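How to sort small cubes by color on a white table

I teach a small craft group, and before we build anything with cubes we sort them first. It saves a lot of looking later. You need a bowl with a rim, a plain table and good light.

Start with the dark cubes. They are easy to find on white, so your hands learn the size before the difficult part.
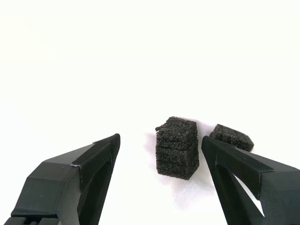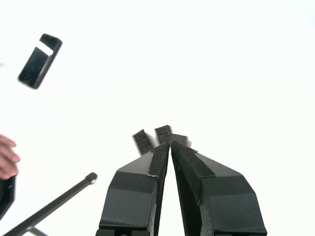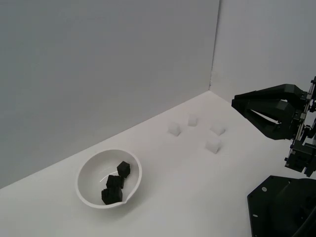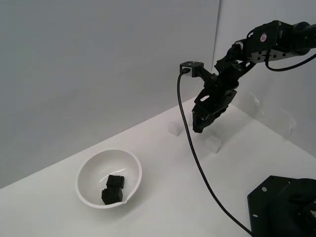

1. Wipe the table and let it dry. Crumbs and dust stick to foam.

2. Put the bowl on the left side if you are right-handed. Keep it a little away from the wall, so your fingers can go around it.

3. Pick up one dark cube at a time, by two opposite sides. Do not squeeze foam too hard, it jumps away when you let go.

4. Lower the cube until it is inside the rim, then open your fingers. If you drop it from high, it can bounce out again.

5. When all the dark ones are in the bowl, look for the pale ones. Bend down and look from the side, where the edges and the small shadows show better. A lamp placed low also helps.

6. Pale cubes go in a second container. My student Inese Lūse puts a dark cloth under them and finds them faster than me.

For a bag of 100 cubes I need nearly 20 minutes. Mixed sizes take longer, and then I sort by size first and color after.

If a cube has a torn corner, keep it apart for tests with glue.

Next time I will write about gluing the cubes in rows.

3 comments · 11 shares
Contact: Lihua Hao | © Grundora Craft Pages | Back to top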